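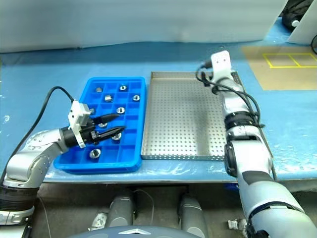

by pustodis

Jul 29, 2020

14 comments
6 shares

OK so I need a sanity check before I spend money. My PC is a hand-me-down with an older midrange card and 8 gigs of memory, and I mostly play racing games plus whatever my cousin drags me into. Everybody at work says buy a new graphics card. But when I watch the little usage overlay, the card is hardly sweating and the memory is pegged the whole time! Wouldn't another stick of RAM do more for me?

bolger_b
Yes. Get the RAM. 8 is tight now, especially if you leave a browser open behind the game (we all do). I paid 40 bucks for a matching stick in April and the stutter in the big open maps went away that night.

wedport_mike
Disagree. RAM fixes hitching, sure, but it won't give you a higher frame rate if the card is old. What resolution are you on? And which card is it?

pustodis
1080p, 60 Hz monitor, nothing fancy. Card has 4 gigs on it, I'd have to pull the side panel to tell you the exact model – the sticker on the box is long gone and I forget what the software called it. I get about 50 fps most of the time, then it drops to nothing for a second whenever a new area loads.

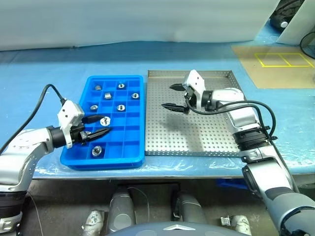 The other thing is my power supply. It's an Ultmont that came with the case and I don't trust it with a bigger card, so really I'd be buying two things. That's what bugs me about the new card plan.

bolger_b
Drops when an area loads = memory or a slow drive. Are you still on a hard disk?

pustodis
Yep, a hard disk. Oh no.

wedport_mike
Well, there you go, get an SSD first. I still say the card is next, but I'll give bolger half a point on the RAM.

bolger_b
Half?? He said it's pegged!

ultra_toast
Check that your one stick is in the right slot, too, and buy the same speed. I mixed two speeds once and lost 30 minutes to a black screen before I pulled one out.

pustodis
Good call. RAM and a small SSD it is, and I'll open the case Saturday and post the card model for mike.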